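Flernongate bridal shop opens its rails to pre-loved occasion wear

Anyone who has walked down the hill into Flernongate lately will have noticed that the little double-fronted shop next to the bakery has had its shutters up at odd hours, with lights on well into the evening and a great many long zipped bags going in through the side door. The mystery has now been solved. Niltusden, the bridal shop that so many local families have relied on for their fittings and last-minute hems, is giving over its whole upstairs floor to second-hand outfits for everybody else at the wedding.

Mothers of the bride, fathers of the groom, bridesmaids, pageboys, aunties who have been told firmly not to wear cream: all of them will be able to climb the stairs and have a good long look through the rails, or bring in something of their own to sell. The new department is to be called Kim, after the shop's very first customer, who still sends a card every Christmas and who was, we are told, thoroughly tickled to be asked.

Eluned Yorath, who owns the shop and still does most of the pinning herself, said the idea had been at the back of her mind for years.

"We sell a bride her dress and we look after her, and then her mother stands there and says, well, what about me?" she said. "And I would have to send her off to the city, and she would come back with something she'd paid far too much for and didn't much like, and she'd wear it the once. Then it hangs in the wardrobe with the hat on the shelf above it. I've seen so many of those wardrobes! Beautiful things, lovely linings, and they've had one afternoon out in their whole lives."

The arrangement is a simple one. Sellers bring in an outfit that has been cleaned and is on a hanger, and the shop looks it over with them there and then and agrees a price. Anything taken on stays on the rails for two months, after which it can be collected or marked down, whichever the owner prefers. There are 42 outfits upstairs to begin with, most of them lent a hand onto the rails by regular customers who heard what was going on and turned up with carrier bags before anybody had asked them to.

Sizes are the thing Mrs Yorath is keenest to talk about, and she will talk about them for as long as you are willing to stand there. She has been collecting from both ends of the range, so that petite ladies are not left rolling up sleeves and those who take a larger size are not sent to look at a single navy jacket in the corner. Colours run from the soft greens and dusky pinks that have been so popular this spring to a really fearless orange trouser suit, which we understand already has two people thinking hard about it.

Hats have a wall to themselves. Shoes will be taken only if they have hardly been worn, and bags are welcome as long as the clasps work. Men's waistcoats are in, and so are ties and cravats, but full morning suits are not being taken for the time being as there simply isn't the hanging space for them. Children's things have been put on a low rail by the window, with a box of hair bands and buttonholes underneath, and there is a comfortable chair close by for whichever grandparent has been brought along to give an opinion.

Alterations will be done downstairs, as they always have been, and this is perhaps where the shop has the edge on buying from a stranger on the internet. A jacket that pulls across the shoulders can be looked at on the spot, and if it can't be put right Mrs Yorath will say so. She is known for it. More than one reader has told us about being gently talked out of something unsuitable in that fitting room and being grateful for it when the photographs came back.
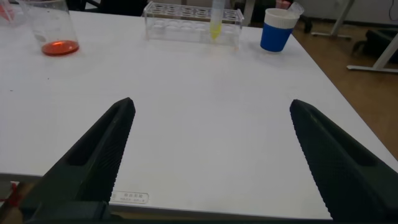
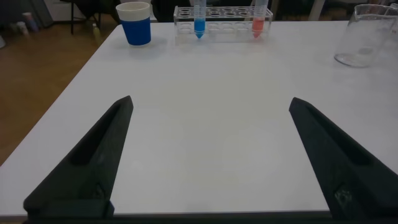 The upstairs room itself has been painted and given a proper mirror, with a second one on wheels so that people can see how they look from behind, and the old stockroom has become a changing room with a door that locks. The stairs are rather steep, as anyone who knows these buildings will expect, so the shop will happily bring a selection down to the ground floor for customers who would find them difficult. It is best to ring beforehand if you can, so that somebody is free to do the carrying, but do go in anyway if you are passing.

There has been a good deal of kindness from the neighbours. The bakery has promised a tray of Welsh cakes for the first morning, and Flelumon, the dry cleaner's across the road, is offering money off to anyone having an outfit cleaned before bringing it over to sell. You just need to mention the shop's name at the counter. Flelumon will also be pressing everything that needs it once a week, so nothing should go out of the door with a crease down the back.

Asked whether she worried that second-hand clothes might put people off, Mrs Yorath laughed and said that she had been married in her cousin's dress with five inches taken off the bottom, and that she had never had a complaint about it.

"It was a gorgeous dress, and it had already been to one happy wedding, so I thought it knew what it was doing," she said. "Somebody else had it after me. I'd love to know where it is now, as a matter of fact, so if anyone in Flernongate has it in the loft, do bring it in and let me have a look at it."

Kim opens on Tuesday at half past nine, upstairs at Niltusden, and will keep the same hours as the rest of the shop. Appointments are not needed to browse, but they are needed for fittings, and the diary for May is already filling up quickly with this summer's wedding parties. Sellers are asked to bring no more than two outfits at a time for the first few weeks, and to leave a telephone number pinned to the hanger.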